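4.3 Setting up the daily log for a new job

Do this before the first truck arrives. Doing it afterward is called fiction.

1. Open Fikon and choose New Job. Type the job name the way it appears in the contract. "Herrera's warehouse thing" will not sort properly.

2. Enter the contract days and the start month. If you start in December, turn on Winter Calendar. Concrete does not care about your optimism.

3. Under Weather, pick who may declare a rain day. One person only. On the Ziltness job we allowed three, and it rained there more than in the rest of the county.

4. Set the slab area. Limits run from 143 to 2,000 square feet per pour. Larger pours must be split and given letters.

Note: Splitting a pour after the log is signed creates a second pour with the same number. Call Verna Alcantara on the help desk. She will sigh, then fix it.

5. Add your subcontractors. Each one needs a foreman, a phone number and a start day. "Tuesday" is a start day. "Soon" is not.

6. Press Lock Baseline.

CAUTION: Lock Baseline cannot be undone. The button asks you twice – read it at least once.

7. Print the cover sheet and hang it in the trailer, away from the coffee maker.

If the screen shows error 738, the end date falls before the start date. Congratulations on the schedule, but go back to step 2.

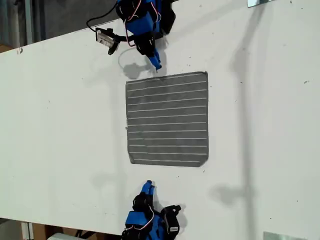
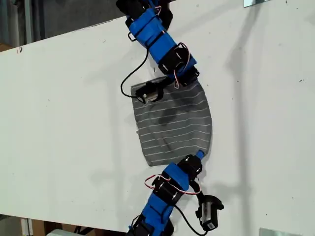
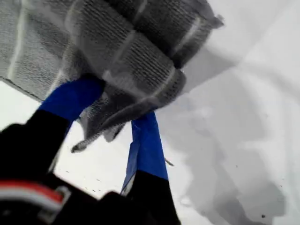
Gray cloth with pale stripes.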